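FOR RELEASE: August 17, 2024

Trirkivach student project completes first data phase of two-handed manipulation study

The Trirkivach student robotics project has completed the first phase of its work on two-handed manipulation of household containers, and will make the recordings available to other student teams at the end of the current term. The project is run as an elective class with 11 enrolled students and is carried out in an office space provided by Butex, which also supplies the network storage.

The class set out to answer a narrow question: how much human demonstration is needed before a learned policy can position a small container on a table with two arms, and how much of that demonstration can be gathered without having a robot in the room. Students hold one gripper in each hand and perform the task themselves. Position and orientation of each gripper are recovered from printed markers mounted on top of it, and each gripper's own camera supplies a close view of the workspace. An additional camera at head height supplies the overview.

The first phase produced 236 accepted demonstrations. A further 40 were rejected in review, mostly for marker loss during fast wrist rotation or for a gap in one of the video streams. Rejected takes are retained in a separate directory with the reason for rejection recorded, as some of them are useful for testing the tracking software.

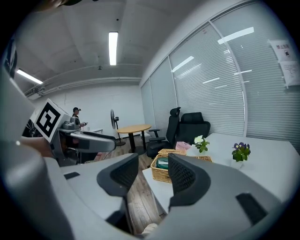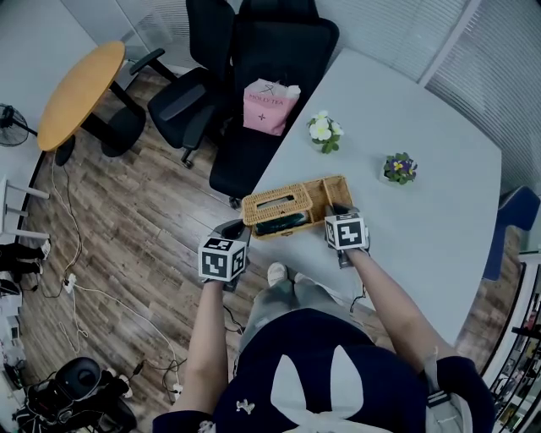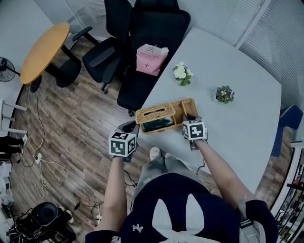
Hand-held grippers with marker cubes in use during the Trirkivach project.

Each demonstration follows the same protocol. The operator stands at the edge of the table with both grippers at rest, waits for the start tone, performs the task and returns to rest. The recording is closed by a second student at the logging station. Operators change at fixed intervals, and no operator reviews his or her own takes.

The class chose woven containers for the first phase after trials in July with smooth plastic boxes. The plastic boxes slid predictably and gave little variation in contact. Woven surfaces catch on the finger pads, and operators have to correct with the opposite hand - the behavior the class wanted to record. Table contents were left in place between takes so that the policy would be trained against a background that resembles an ordinary room.

Synchronization took up most of the early schedule. The original setup relied on the clock of each recording computer, and offsets between the left and right streams grew over a long session. The class replaced this with a shared trigger and a short calibration movement at the beginning of every take. Both the trigger schematic and the alignment script are included in the release package.

Initial training was carried out on the Pindier cluster using 76 demonstrations selected for even coverage of starting positions. The resulting policy has been run only in simulation. Results on hardware will be reported after the second phase, and no success rate is being published before then.

The second phase adds deformable items and a handover between the left and right gripper. It also introduces a revised marker mount. The present mount can be knocked out of alignment if the gripper is put down on its side, and the session must then be recalibrated before work can continue. The revised part prints in one piece and is keyed to the gripper body.

The project will enter the student division of the Subramaniam Manipulation Challenge with the system developed in the second phase. Entry rules require that teams submit their training data with their code, and the release package has been arranged to match that format.

The release package will contain the accepted demonstrations, calibration files, the review log and the drawings for both mounts. Faces and screen contents are removed from the video before release. Student teams that want early access for coursework may apply through the Trirkivach project page. Applications should state the storage available to the team and the intended use - full-resolution video is supplied on disk only.

About Trirkivach

Trirkivach is a student robotics project offering one elective class per term in robot perception and manipulation. Enrollment is open to students who have completed an introductory programming course. No previous experience with robot hardware is required.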